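### 3.2 Looking after the two-armed cell

We kept the cell, which we call Harmont, as plain as we could — two white arms over one brown table, with grey metal posts at the edges. The arms do not carry the same tool. The robot's right arm has a black gripper, while its left has a many-fingered hand, and a good deal of our upkeep comes down to that difference. Every change is made first in the simulated cell, built in Faseo, and only then carried over to the real one in the laboratory.

Our reference pose for checking the tools after a repair is the slipper task (Figure 2), in which both arms reach for a pair of slippers lying on a small rack. It brings the two tools close together, and so a wrist that has been refitted slightly askew tends to give itself away rather quickly.

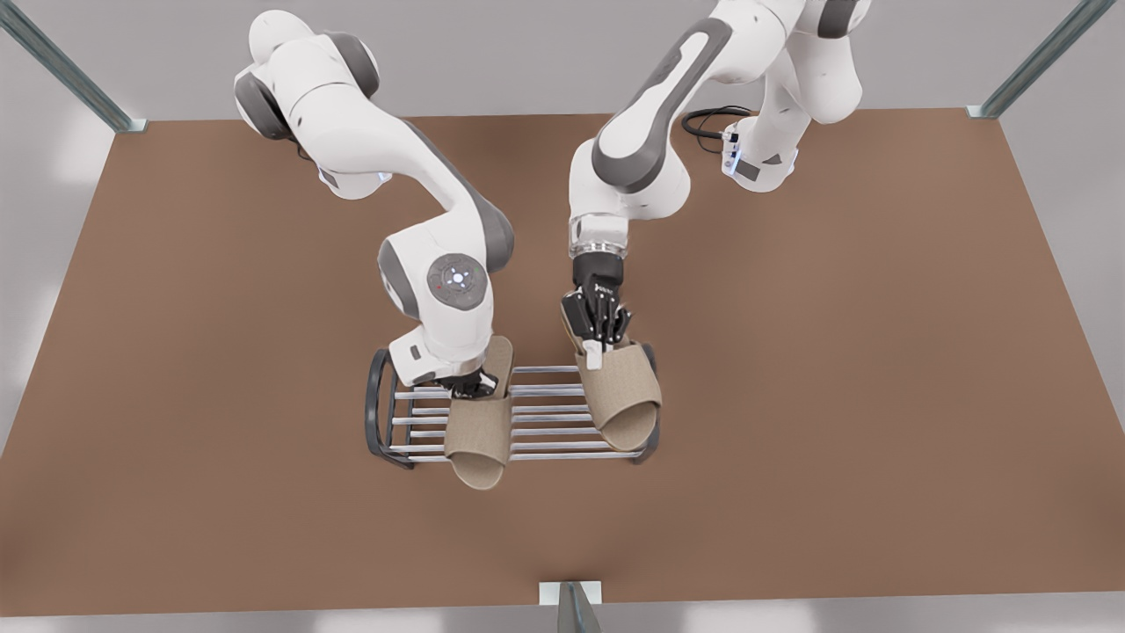 **Figure 2.** The slipper task in the simulated cell, with the gripper at the left slipper and the fingered hand at the right.

### 3.3 Refitting the hand

In July we had to take the hand off the real arm twice, and we are very grateful to Fidelina Salazar for her patience on both occasions. The wrist flange is held by six screws, which we now tighten in opposite pairs, going round two times. The wrist offset is then measured afresh and copied into the Faseo model before the reference pose is run again.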